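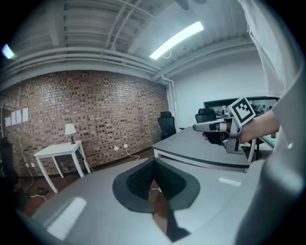 Brickwork and pipe runs beneath a ribbed ceiling.

Leave the pipes on show

The draft Grastordale conversion code, out for comment since January, would require every service run in a converted workshop to be boxed in or hidden above a suspended ceiling. The stated aim is a tidy finish. I think the clause should be struck out.

A concealed joint leaks for longer before it is found. In the Rurulau block, which has 19 units and a full suspended ceiling, tracing one weeping valve meant lifting 152 tiles. The repair itself took 2 hours. The owners paid 3,000 pounds, most of it for access and making good.
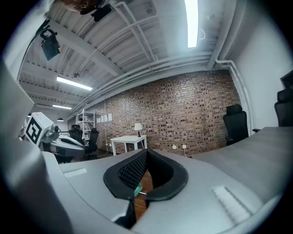

Headroom is the second objection. A suspended grid needs clear depth for hangers, tiles and light fittings, and older workshops seldom have it to spare. Where the metal decking and beams are painted white and the fluorescent fittings fixed at that level, as they are here, the full height is kept. Paint also costs less than a grid and can be renewed a bay at a time.

Noise is the fair point on the other side. Hard decking reflects sound, and the code's authors are right to set a limit for it. Absorbent panels hung between beams would meet that limit and still leave the joints within reach. The clause should state the acoustic result required and leave the method to the designer.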